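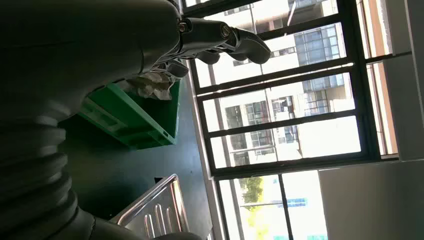

An open green plastic crate on a tabletop near a window.

A plastic crate is a stiff, open-topped box molded from plastic and used for storing, sorting and carrying goods. Crates of this kind are found in homes, shops, kitchens, workshops, farms and warehouses. They differ from storage bins and totes mainly in having a heavier rim and thicker walls, although the three words are often used for the same object.

Construction

Most plastic crates are made by injection molding. Melted plastic, usually polypropylene or high-density polyethylene, is forced into a steel mold and cooled until it is firm enough to be pushed out. The crate comes out as a single piece, with the rim, walls and base joined.

The rim is normally the thickest part. It keeps the long walls from bowing outward under load and gives the hands something to grip. Many crates have slots or notches in the rim for lids, label holders or dividers. The outer face of a wall may have a recessed panel, where a label can be stuck without being scraped off when crates slide past each other.

Walls are either solid or vented. Solid walls hold small parts and keep out dust. Vented walls let air reach fruit and vegetables and allow wash water to drain. Straight-sided crates make the best use of shelf space, while crates with sloping sides can be nested when empty.

Sizes

Small crates for tabletop sorting are commonly 200 millimeters wide and 130 millimeters deep or less. Larger ones are sized to fit a standard pallet. The useful volume is always smaller than the outside measurements suggest, as the rim, ribs and base take up part of the space.

Color

Green, blue, gray, red and black are the usual colors. Color has no effect on strength, but it is widely used as a simple code. A workplace may keep one color for clean items and another for waste, or give each department its own. Dark pigments, carbon black in particular, also slow the damage done by sunlight. Crates kept near windows or outdoors can fade and turn brittle over the years.

Use in sorting

On a worktable, an open crate serves as a place to put things while the surface is being cleared. Wrappers, bags and other light packaging are often dropped into one crate and emptied later. Metal trays are sometimes used alongside crates for heavier or dirtier items, being easier to wipe down and less likely to stain.

Tsehay Worku's handbook The Sorting Table, written for small repair shops, recommends keeping crates no more than two-thirds full. Tekle Berhe, in a later guide to stockroom layout, accepts full crates on shelves but gives the same advice for any crate that has to be lifted. The Droseo range, a line of shallow bench crates, was designed with a low front wall so that the contents could be seen without tipping the crate. The Rirkoren line used a taller wall and was sold with a separate snap-on lid.

Cleaning and care

Plastic crates can be washed by hand with warm water and dish soap. Dirt tends to gather under the rim and in the inside corners, where a narrow brush is useful. Abrasive pads leave fine scratches that hold grease and make later cleaning harder. Stacking crates before they are dry can leave water marks and a stale smell.

Cracks usually start at a corner or beside a slot. A cracked crate should not be used for lifting. Many crates carry a resin code on the base, and those made of a single plastic can be ground up and molded again where local recycling programs accept rigid plastics.

See also
Milk crate
Storage bin
Tray
Pallet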